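Pultstead Classic Motor Show: Exhibitor Vehicle and Hall Inspection
Kneath Hall, build-up day
Inspected by: Mohsin Arain
Countersigned: Rhiannon Humphreys

1. Fuel level below one quarter tank
Pass with exceptions. 134 vehicles checked, 6 over the limit. Drained at the loading dock before entry.

2. Fuel caps locked or taped
Pass.

3. Battery disconnected, terminals covered
Pass. Stand 97 has a live display battery for the lighting demo. Fused and boxed. Accepted.

4. Drip trays under engine and gearbox
Fail on first round. Willey Owners Club stand had cardboard only. Metal trays fitted, rechecked, pass.

5. Wheels chocked, parking brake set
Pass. The Prumine trailer needs chocks on both axles.

6. Extinguishers in date and within reach
Pass. Unit 2214 by the east door had a low gauge reading and was replaced.

7. Aisle width
Pass, except the corner by the food trucks. Barrier moved back to the painted line.

8. Food truck gas bottles
Upright, chained, outside the hall. Hose on the second truck is cracked near the regulator. No cooking until it is replaced. Gwenllian James to confirm in writing.

9. Engine starts indoors
Not permitted. Two exhibitors asked. Both refused.

10. Emergency exits
Open. The north exit sign flickers. Reported to the hall electrician.

Open items: 8, 10. Both must be closed before doors open to the public. Wagner Bragança holds the keys to the gas cage.
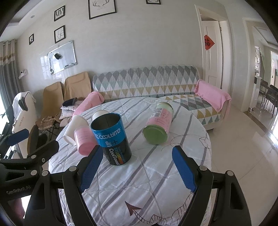 Reinspection covers the open items and any vehicle moved after sign-off. Late arrivals report to the loading dock and go through items 1 to 5 before they are placed on a stand.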